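Clubs > Robotics > Team Diary

July 15, 2020
By Kathleen Corrigan

Posted in: Build Season Diaries

Second session on the kitchen task. Malachy re-taped the cables in the morning and we lost an hour to a loose plug. Ilham had the arm going to the plate on the tray by lunch, so we left the toy lemon and the watermelon slice for last and worked on the approach over the cutting board. We logged 213 runs, 4 of them stopped by hand. Siobhán wants the speed kept down until the wrist behaves. 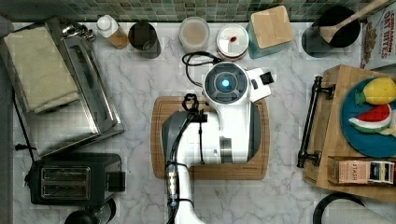

Whitfield Robotics Club, Senior Team

Tomorrow I'll redo the colour settings and Malachy will check the mount.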